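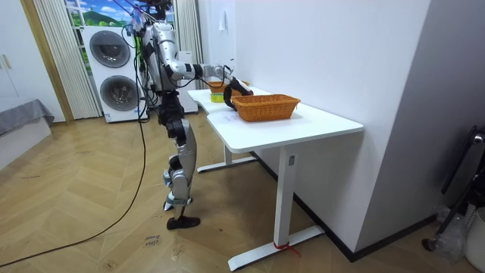 The sorting desk, with the arm out over the baskets.

I've been teaching robots to put things in baskets since August, and I still mess up my own demos when I get cocky. People keep writing in to ask how we go about it, so I finally sat down and wrote out what works for me. Most of it costs next to nothing. If you have a Zudstead or a Flonard or something you bolted together yourself, it should all carry over.

Start with the baskets. I like a pair that look the same, because then the robot can't cheat and learn "orange one for fruit, brown one for tape." It has to pay attention to where it is and what it's holding. Wicker is nice and light too, and it forgives a bump from a metal finger.

Write the labels right on the tabletop, just below each basket. I used to use sticky notes and they'd curl up and get dragged off on a sleeve, and then half a session had a label and half didn't. Handwriting is fine! Test your marker on the underside of the desk first, though. I ruined a perfectly good shelf that way.
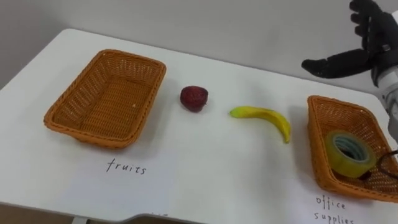

Pick fruit that doesn't roll. That's my number one tip if you're new to driving the hands, and a banana is about the kindest thing you can start with. You can come at it from above, close slowly, and it mostly stays where you left it. Small round things are another story. The trick is to get the thumb down behind the fruit first and let the fingers come to it. If you close both sides at once it squirts out and you're crawling under the desk. Tape rolls are good for the office basket since there's a nice hole to get a finger into.

Now for the driving itself. Go slower than feels natural for the last few inches and then pause (a real pause, one full breath) before you close the hand. The pause gives you a clean spot in the recording and it also stops you from grabbing air, which I did for most of my first week. When you let go, open the fingers all the way before you lift. I can't tell you how many rolls of tape I've flung across the room by being in a hurry.

Wiggling is the other thing. If you fidget with the controls while you're thinking, the robot learns to fidget. Rest your elbows on something. I use two couch pillows and I look ridiculous.

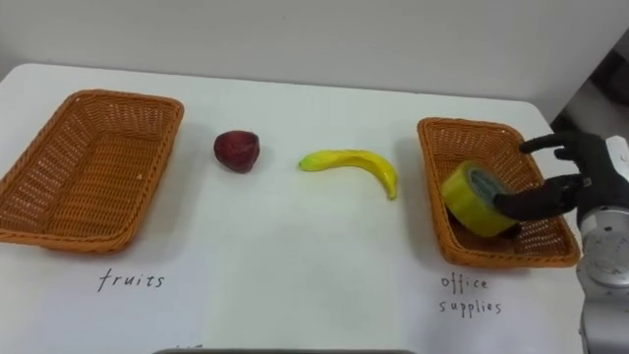
How many times do you have to do it? More than you'd like. For a two-basket sort I do 200 good runs before I bother training, and I got the best results at 300. My whole folder for this desk is up to 782 files now, but a lot of those are me dropping things, so don't be scared off by the number. I stop after 6 runs and shake my hands out -- tired runs are sloppy runs and you'll just end up deleting them.

Move stuff between runs. Turn the banana, swap the order, nudge a basket a little off square. I forgot this early on and ended up with a robot that was brilliant at picking up one banana from one spot and hopeless two inches over.

Keep the mistakes where you missed and then fixed it on the second try. Those are worth having. Toss the ones where something hit the floor.

A few odds and ends. Walk the cable before you start and make sure there's enough slack for the robot to turn. Tie a bit of bright tape around a desk leg if you keep kicking it. Name your files the same day you make them -- Wunderlich's software does this for you, Parnevley's doesn't, and I have a whole batch called "test new new" to prove it.

Next up is drawers, and I'm already worse at those.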